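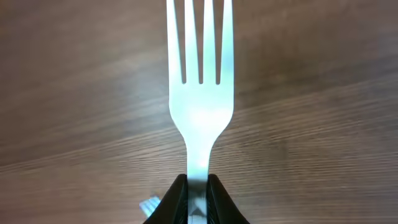
Item 9, cutlery: fork, four tines.

Dellico break room and kitchen, monthly walk-through
Last updated: 22 April 2026

Results are OK, FIX or SEE NOTE. I have stopped using "satisfactory."

1. Hand sink: hot water, soap, towels. OK. The sign says staff wash for the full time. I watched the door for a while and have my doubts.

2. Fridge temperature. SEE NOTE. The door display read 34. My own thermometer, left on the middle shelf, read 2 degrees higher. Still fine, but the log has the same number every day since March and I don't believe a fridge does that.

3. Fire extinguisher. OK. Tag current, pin in, bracket tight.

4. Exit route. FIX. Huvlow cartons stacked by the back door again. I was told they were "going out today" at the last visit too.

5. Outlets near water. OK. Test button trips, reset works.

6. Dishwasher final rinse. SEE NOTE. The Andum service sticker says it was checked. It doesn't say what was checked. Ask for the report.

7. Floor mats. FIX. One corner curls up by the prep counter. Tape is not a repair.

8. Cutting boards. OK, barely. The green one has deep grooves and should go before the next visit.

9. Cutlery. SEE NOTE. Look between the tines and where the neck meets the head, and run a cloth over both. Anything bent or pitted goes in the scrap bin. A shiny handle proves very little.

10. First aid box. FIX. Burn gel expired. The contents list claims 26 bandages and the box is almost empty.

11. Cleaning chemicals. OK. Labeled, stored low, away from food. Sheets are in the binder, form 666.

12. Step stool. OK. The Bauerfeind one. Feet good, latch good.

Open items carry over until I see them fixed. An email saying they are fixed doesn't close them.

Comments (3)

backdoor_dee: The cartons moved the day after you left. Then more came.

K.: Can we get a cheap data logger for the fridge? Writing it down by hand is a waste of time and we all copy the line above.

nightshift2: Item 8, the green board is already in the trash. Go look.

This site uses cookies to remember your settings. Accept | Manage choices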